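Packing up a small workshop for a move

A workshop is slower to pack than a flat of the same size. The things in it are heavy for their size, plenty of them have sharp corners, and a few can leak.

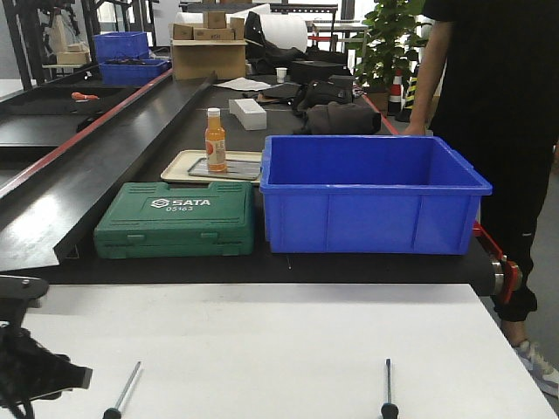
Start two weeks before the van is booked. I did mine in April and used 21 boxes, which I bought flat from Madgate along with a roll of wrap 60 cm wide.

1. Sort by weight first

Put heavy and light things in separate groups before anything goes in a box. Metal plates, vices and full tool cases are heavy. Paper cups, empty pouches and dust sheets are light and can fill gaps later.

2. Leave cased tools in their cases

A socket set in a moulded case is already packed. Open it, check every piece is seated, then close both latches and run one strip of tape round the middle. Stand cases upright in the van - they slide less.

3. Use plastic bins for awkward things

Open bins with a rolled rim are easy to lift and won't go soft if it rains. Good for clamps, extension leads and bags of fixings. Keep each one under 20 kg. Don't stack them unless they have lids.

4. Deal with bottles

Tighten the caps and wipe the outside. Stand bottles in a tray with a raised edge, and carry the tray in the car if you can. Check with your removal firm before handing over solvents. Zistuner would not take mine.

5. Box up the paper

Manuals and loose sheets go in one small box, flat. Write the room and the shelf on two sides, in thick pen.

6. Load

Heavy cases against the bulkhead, boxes next, bins last. Aurelia Fuchs lent me four ratchet straps and I used all of them.

Keep one bag back with a knife, tape, a pen and a torch. You will want it on the first evening.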